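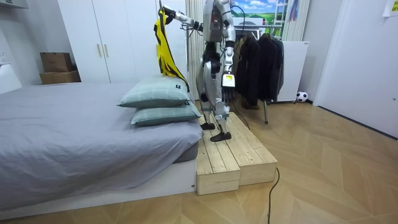 Figure 2.1 A bed with a grey fitted sheet, two stacked pillows and a yellow garment held above them.

Chapter 2
Bedding and Folded Clothing

Chapter 1 dealt with the laundry room. This chapter moves to the bedroom, where most clean textiles end up and where a good deal of sorting and folding is done. A bed is often the largest flat surface in a home. It is a convenient height for some people and too low for others, and the second half of the chapter looks at how to work at a low bed without strain.

You will need the practice kit from your instructor, a single mattress with a fitted sheet, and the Pundico folding sheets at the back of the book. Allow two class periods. Students at the Tornness campus should book the bedroom lab before coming.

2.1 The fitted sheet

A fitted sheet is held in place by elastic at the corners or along the whole hem. Start with the corner farthest from you, then do the one diagonally opposite. Smooth the top with the flat of the hand, working from the centre toward the sides. Light creases are acceptable on a sheet that will be covered. Deep folds should be pulled out at the nearest corner.

2.2 Folding on the bed

Thick items go down first. A folded blanket or throw makes a firm base, and shirts are laid on it face up with the collar away from the folder.
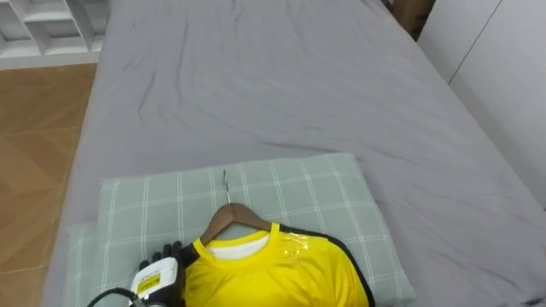 Why is a shirt turned face down before the sleeves are folded in?
The sleeves then lie across the back, and the front stays smooth with the collar showing when the finished shirt is turned over.

Sleeveless garments skip the sleeve step. Fold them in half lengthwise, match the shoulders, and bring the hem up to the neckline. Slippery fabrics may need a second pass. Oda Isaksson's method, given in full on page 28, uses a narrower fold for these and suits shallow drawers.

Key terms: fitted sheet, hem, base layer, lengthwise fold.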